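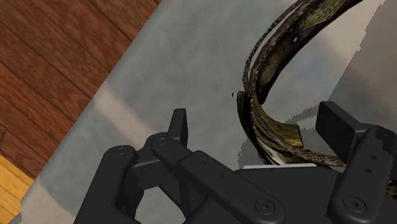

snake pattern band, coiled

Watch and bag straps > Materials > Snake print bands, worth it?

culletti_fan43
Looking to get a snake print band for my old dress watch. Two choices so far, the Plurnesier one (printed calf, $48) or real python from Satska for $215. Never owned either. Is the real stuff worth four times the money or am I paying for bragging rights. Wear it maybe twice a week, office mostly.

mudlark
Printed calf. Easy. Real python scales lift at the edges after one summer, esp. where the keeper rubs. Had mine 8 months and it looked like a peeling sunburn.

tenspot
Disagree with mudlark. Scales lift if you wear it backwards to the grain, or soak it. Mine is going on six years, Satska too, still flat. Wipe it with a dry cloth, thats it. No conditioner, no oil.

mudlark
Six years of wearing it how often though? OP said twice a week. I wore mine daily in July, in Florida. Sweat kills it

tenspot
Couple times a month. Fair point I guess. Still say 8 months is a bad strap or bad glue.

Doãn
I make straps, small time, so grain of salt. Things to look at before you buy:
Lining. Cheap lining goes before the top does. Ask what it is.
Edges. Painted edges crack, folded edges hold up better on thin skins.
Print. Hold it sideways to a lamp. If the pattern repeats every inch or so its a stamped roller and it'll look fake in person.
Also check shipping rules if you're buying real python from overseas. You need paperwork. A customer of mine lost a $200 strap at the border and the seller just shrugged.

culletti_fan43
Did not know about the paperwork. Satska ships from overseas so thats a strike against. Does the Plurnesier repeat?

bluntpencil
Have the Plurnesier in brown. Repeats, yeah, but you only see it laid out flat. On the wrist fine. Stiff as a board the first two weeks tho. Roll it up overnight and it loosens.

Doãn
Please don't roll it tight, you'll crease the lining. Loose coil is ok.

bluntpencil
worked for me

mudlark
Anyone tried the Culletti ones? Supposed to be bringing the snake print back in the narrow width

tenspot
Tried to order, site says sold out. Emailed, no answer.

culletti_fan43
Username checks out, I asked them too. Nothing. Ordered the Plurnesier in gray an hour ago, will post when it gets here. What width spring bars do you guys use with it, the ones in the box or your own?

bluntpencil
My own. The box ones are junk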